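Stop Putting Sourdough In Everything

Quick one this week because I've got two trays proving and the oven is already on. But it's been bugging me since Thursday so here goes.

I am tired of sourdough cinnamon buns. There. Said it.

Went into the new place on Prakola Street for a bun and a coffee, 15 minutes in line, fine, don't mind a line. Bun looked gorgeous. Dark on top, good swirl. Bit into it and it was sour. Not a bit tangy. Sour, like someone had rolled cinnamon and brown sugar into a lunch loaf. And chewy, so chewy my jaw was tired by the middle. I finished it, I always finish them, but I was cross the whole way through.

A bun is meant to be soft. That's the job. Milk, butter, egg, a spoon of yeast out of the jar, cardamom if you were brought up right. You want it to pull apart in your fingers and leave butter on them. My gran made hers with the cheapest flour in the shop and fresh yeast she kept in a saucer, and I've never had a better one, and I've eaten a lot of buns for this column.

I know how we got here. Everyone got a starter going, everyone had discard in the fridge, and chucking it out felt wasteful. So it went in the pancakes. Then crackers – and the crackers are good, I'll give you the crackers. Then banana bread, brownies, doughnuts, and now I can't find a plain bun between here and Urkden.

And there's the price. The word sourdough goes up on the chalkboard and everything costs more. I don't begrudge a baker a living, flour's dear, butter is worse, power is through the roof. But charge me more for a better bun, not for a longer word.

Birger Öberg, who taught the night class where I learned to laminate, used to say sweet dough is lazy dough and wants to be treated that way. Warm room, no fuss, in and out by lunch. He'd let his rise for 45 minutes on top of the fridge and go read the paper. We all wrote that down like it was scripture. Still works. My kitchen's colder than his so mine go a bit longer in winter, use your eyes.

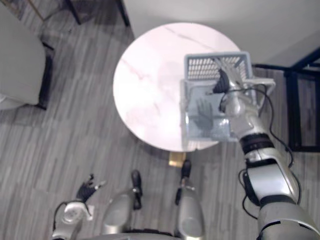

Kalevi Vuorinen wrote in after my last grumble on this to say I've just been eating bad ones. A sweet starter, fed stiff with a bit of sugar and used young, gives you hardly any sour at all, and the buns stay soft for 2 days where the yeasted ones are stale by supper. Proper panettone is made that way, Kalevi says, and when did I last complain about panettone?

Fair. Never, is when. I've eaten a whole one standing up.

So ok, it can be done. But look at what it takes. Feeding the thing on a schedule, keeping it warm, catching it at the right hour, then half a day of watching dough do nothing. Someone who knows what they're doing and cares can get a lovely bun out of that. Most places aren't doing that though. They're using the same starter as the bread, at whatever stage it happens to be at, becuase it's there. And you can taste it.

As for stale by supper, who has buns left at supper? And if you do, freeze them the minute they're cool. Ten seconds in the microwave, or a few minutes in a low oven wrapped in foil. Or slice them, fry in butter, ice cream on top. Best thing I ate all October.

I did try Kalevi's way, for the record. The stiff starter, sugar in it, the lot. First batch came out like hockey pucks, which was my fault, got impatient. Second batch was nice. Really nice. Was it nicer than the plain ones I'd made that same morning with a spoon of yeast? No. My neighbours got a plate of each and the plain plate came back empty first.

The bakery I still go out of my way for is Van Wyk, out on the old highway. No chalkboard. Buns in a tray, wax paper, cash if you've got it. The flavour is butter and cinnamon and thats all. They do a sourdough loaf too, a very good one, dark and blistered, and it stays over on the bread side where it belongs.

That's all I'm asking. Keep the starter for the loaf. Crackers too, fine. Leave the buns alone, and the doughnuts, and please for the love of everything leave the brownies alone.

Timer's going. Recipe for the cardamom ones next week if I remember, somebody remind me.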